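로봇 팔이 들어온 뒤 우리 팀에 생긴 일들

지난 호에 예고한 대로 이번 달은 자동화 이야기입니다! 소식지에 이 얘기를 쓰겠다고 했더니 포장반에서 "또 좋은 말만 쓸 거지?" 하고 놀리시더라고요. 그래서 좋은 말 말고도 좀 써 보려고요.

저는 Nolirska에서 선물 바구니 세트를 꾸리는 일을 합니다. 아이들 장난감이랑 피크닉용 접시 같은 걸 바구니에 담아서 내보내는 일인데, 말로 하면 참 간단해요. 그런데 주문마다 들어가는 물건이 다르고, 색깔도 다르고, 어떤 고객사는 공을 맨 위에 올려 달라 하고 어떤 데는 꼭 접시 밑에 넣어 달라 하고... 하루 종일 주문서 보고, 손 뻗고, 담고, 다시 주문서 보고. 입사하고 첫 겨울에는 꿈에서도 공을 담았습니다(진짜예요).

그 일의 일부를 지금은 로봇 팔이 나눠서 하고 있어요. 회사에서 붙인 이름은 Birkulo인데 현장에서는 그냥 "비르"라고 부릅니다. 처음엔 다들 "저 기계"라고 하다가 어느 날부터 슬그머니 바뀌었어요. 누가 먼저 불렀는지는 아직도 논쟁 중이고요.

솔직한 마음부터 쓰자면 저는 처음에 꽤 불안했어요. 설명회 때 맨 뒷줄에 앉아서 팔짱을 끼고 있었던 사람이 접니다. 발표 자료에 "반복 작업 경감"이라는 말이 나오는데, 그 반복 작업이 제 월급이잖아요. 옆자리 언니랑 눈이 딱 마주쳤는데 둘 다 같은 생각을 하고 있더라고요. 질문 시간에는 한참 조용하다가, 자리가 줄어드느냐는 질문이 나오자마자 다들 고개를 들었습니다. 그날 들은 대답은 올해 포장반 인원 14명을 그대로 유지한다는 것이었고, 지금까지는 그대로예요. 내년 얘기는 11월 면담 때 하기로 되어 있어요. 저도 그날 물어볼 걸 수첩에 적어 두고 있습니다.

공정 담당인 Lionel Courtois 씨가 설치 때부터 거의 붙어살다시피 했는데요, 제일 많이 한 말이 "지금 그거 손으로 어떻게 하신 거예요?"였어요. 공을 집을 때 제가 손가락을 어디에 두는지, 접시는 왜 가장자리부터 잡는지, 그런 걸 자꾸 물어보는 거예요. 생각해 본 적이 없으니 대답을 못 하죠. 그냥 집는 건데! 그래서 천천히 해 보면서 제 손을 제가 구경했습니다. 몇 년을 한 일인데 그때 처음 알았어요, 제가 공을 집기 전에 늘 살짝 자기 쪽으로 굴린다는 걸요.

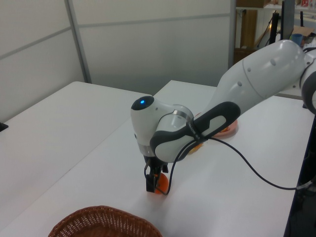

로봇이 물건을 떨어뜨리거나 잘못 집으면 그건 담당자 실수로 기록되나요?
로봇 쪽 오류로 따로 기록되고, 개인 작업 기록에는 들어가지 않습니다. 담당자는 멈춤 버튼을 누르고 화면에서 사유만 골라 주시면 돼요.

이 질문, 제가 제일 많이 받았어요. 초반에는 기록 방식이 정해지지 않아서 다들 괜히 눈치를 봤거든요. 잘못 집은 건 비르인데 미안해하는 건 사람이고요. 반 회의에서 그 얘기가 나와서 규칙을 종이에 써서 붙였고, 그 뒤로 분위기가 훨씬 편해졌습니다. 다른 라인에도 로봇이 들어간다면 저는 이것부터 정해 두라고 말씀드리고 싶어요. 기계 자리 잡기 전에요.

그래서 뭐가 달라졌느냐 하면, 우선 어깨요. 공이나 작은 장난감처럼 똑같은 걸 계속 집는 일이 비르한테 넘어가면서 같은 쪽으로 팔을 뻗는 횟수가 확 줄었어요. 저는 오른쪽 어깨에 늘 파스를 붙이고 살았는데 요즘은 파스 값이 굳어서 그걸로 커피를 마십니다(언니가 그건 절약이 아니라고 하네요). 대신 눈이 바빠졌어요. 예전엔 손이 먼저 가고 눈이 따라갔다면, 이제는 담긴 걸 들여다보고, 리본이 삐뚤어지지 않았는지 보고, 카드 이름이 맞는지 보고, 중간중간 화면도 봐야 하고요. 퇴근할 때 피곤한 곳이 바뀌었달까요. 안 피곤해진 건 아니에요. 이건 꼭 써 달라는 분이 많았습니다.

그리고 속도! 비르는 우리보다 느려요. 특히 처음 보는 물건이 섞이면 한참 느립니다. 성격 급한 분들은 옆에 서서 "아이고, 내가 하고 말지" 하고 손이 나가려고 하는데, 제발 그러지 마세요. 팔이 움직이는 동안에는 작업 구역에 손 넣지 않기, 이건 농담 없이 지켜야 하는 규칙이에요. 손이 근질근질하시면 멈춤 버튼부터 누르고, 완전히 멈춘 걸 보고 나서 들어가 주세요. 저도 두 번 혼났습니다.

아쉬운 점도 있어요. 예전에는 마주 보고 담으면서 수다를 떨었는데 지금은 자리 배치가 바뀌어서 옆 사람이랑 좀 멀어졌거든요. 별것 아닌 것 같아도 하루가 꽤 길게 느껴집니다. 그래서 검수대를 서로 보이게 돌려 달라고 건의를 넣었고, Lionel 씨가 케이블 위치만 옮기면 된다고 해서 기다리는 중이에요. (기다리고 있습니다, Lionel 씨!)

반대로 생각지도 못하게 재미있는 일도 생겼어요. 새 상품이 들어오면 비르한테 집는 법을 알려 주는 일을 포장반에서 번갈아 맡게 됐는데, 이게 은근히 승부욕을 건드립니다. 저는 접시에서 사흘을 헤맸어요. 납작한 건 정말 어렵더라고요. 잡는 위치를 조금만 바꿔도 결과가 다르니까 점심시간에도 다들 그 얘기만 하고, 밥 먹다가 젓가락으로 시범까지 보이고요. 교육 시간은 근무 시간으로 인정되고, 집기 설정을 혼자 할 수 있게 되면 수당도 붙습니다. 처음에는 젊은 사람들만 하겠거니 했는데 지금 제일 잘하시는 분은 우리 반에서 제일 오래 일하신 분이에요. 손이 아는 걸 말로 옮기는 솜씨가 남다르세요.

다음 교육은 9월 27일, Kedgate 동 17번 방입니다. 포장반이 아니어도 오실 수 있고, 신청은 게시판 종이에 이름만 적어 주시면 됩니다. 머리가 긴 분은 묶고 오시고 헐렁한 소매는 피해 주세요. Quintero 라인에서도 몇 분 오신다고 들었는데, 그쪽은 유리병을 다루니까 어떤 질문이 나올지 벌써 궁금하네요. 궁금한 점이나 하고 싶은 말(불평도 환영!)은 휴게실 건의함에 넣어 주시면 다음 호에서 답을 받아 싣겠습니다.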